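4.3 Mise en chauffe et purge du fourreau

Cette section concerne les extrudeuses bivis Skadisar 70 équipées du pupitre Gestau. Pour les versions monovis, se reporter au chapitre 6.

ATTENTION – Risque de brûlure et de projection de matière. Ne jamais se placer face à la filière pendant la montée en température. Port des gants et de la visière obligatoire.

1. Ouvrir l'arrivée d'eau de la zone d'alimentation et vérifier le débit sur le rotamètre.

2. Mettre le pupitre sous tension. Le code 805 s'affiche pendant l'autotest, puis s'efface.

3. Préparer un plan de travail propre et dégagé pour les outils de démontage et les prélèvements. 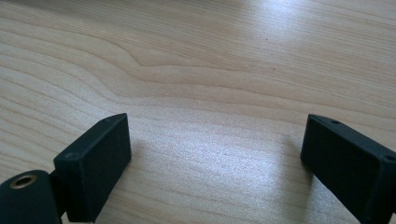 4. Dans le menu Zones, régler la consigne des zones 2 à 6 sur 200 °C. La zone 1 reste refroidie.

5. Attendre que toutes les zones aient atteint la consigne, puis maintenir la température pendant 70 minutes avant toute rotation des vis.

Note : si le code 825 apparaît, une sonde est débranchée ou inversée. Couper la chauffe et contrôler le câblage (voir 8.2).

6. Disposer les récipients de prélèvement à portée de main.

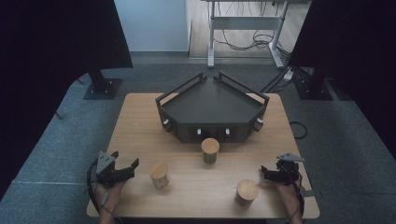 Fig. 4-5 – Trois récipients cylindriques à couvercle, posés devant le bac gris foncé.

7. Démarrer les vis à la vitesse minimale, trémie vide, et surveiller le couple. S'il dépasse la zone verte du bargraphe, arrêter aussitôt et prolonger le maintien en température.

8. Introduire le granulé de purge Abeysekara par petites quantités. Augmenter la vitesse par paliers, sans dépasser la moitié de la vitesse nominale.

9. Poursuivre jusqu'à obtenir un jonc de couleur uniforme, sans points noirs. Prélever un échantillon, le laisser refroidir et l'examiner à plat, sous un éclairage rasant.

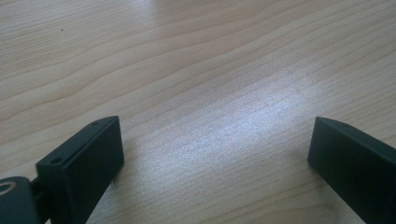 Fig. 4-6 – Plateau de table clair, avec reflet de la lumière.

10. Vider les vis, arrêter la rotation, puis nettoyer la face de filière avec une spatule en laiton. Les outils en acier rayent la portée et annulent la garantie Dornilgate.

Note : après un arrêt prolongé ou un changement de matière, reprendre la procédure à partir de l'étape 4. Consigner la durée de purge et le couple relevé sur la fiche machine.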